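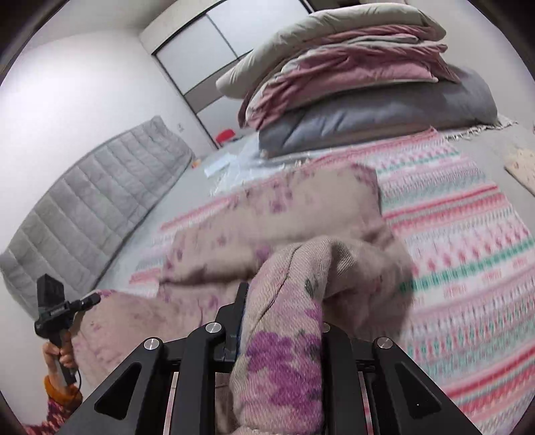 From: Hideaki Kobori
To: home-manipulation list
Date: May 2024
Subject: Re: Akano hand-held gripper kit, worth the money?

Hello all,

Sorry for the slow answer, Ayala. I wanted to have the kit for a while before I said anything, and then the semester got in the way, as it does.

On May 3 Ayala wrote:
> We're thinking of ordering the Akano kit for our bedding and
> laundry work in the Hondville apartment. The sales page only shows
> people picking up cups and blocks. Has anyone on the list used it
> on big, heavy cloth? Also, do you get two units in the box or do
> you have to buy the second one separately? And is the cable as
> annoying as it looks?
>
> Thanks! Ayala

Two units come in the box, and you'll want both. Blankets are a two-handed job in almost every case. Our kit cost us $500 including shipping to Zokville, but we ordered back in January and I believe the price list has changed, so please ask them for a fresh quote.

Now for the cloth. We've been folding floor bedding with it, mostly blankets and comforters, and I'm happier than I thought I would be. The jaws will take a thick fold of a fuzzy blanket without much fuss as long as you pinch up a ridge first and come straight down on it. If you try to grab a single layer lying flat, you'll chase it across the floor for a good long while (ask my students, they have opinions!). Puffy comforters are harder. They squash down nicely, then spring back out of the jaws when you lift, and I haven't found a trick for that yet.

So far we have 426 folding runs recorded and I kept 210 of them. Please don't read that as a verdict on the kit. A lot of what I threw out was our own doing - people standing in odd places, or pulling too fast, or folding the thing in a way no one would ever fold it at home. Get your people to practice for an afternoon before you save anything. I wish we had.

As for the cable, yes, it's a bit annoying. It hangs by the handle and it likes to find a corner of whatever you're folding. We use a loose strap at the wrist and that helps. Long sleeves with a snug cuff are fine, wide ones are not.

Things I'd ask Akano to fix: the fingertips could be grippier for slick fabric, and the handle is sized for somebody with larger hands than mine. Their support person answered both of my emails kindly and at length, but I don't have a date for new fingertips, so I wouldn't buy on the strength of that.

Would I order it again? For bedding, yes, I think so. For shirts and small laundry I'd want to borrow one first, and you're very welcome to come by and try ours. Any weekday but Wednesday is good, and I'll leave a pile of blankets out for you.

Warmly,
Hideaki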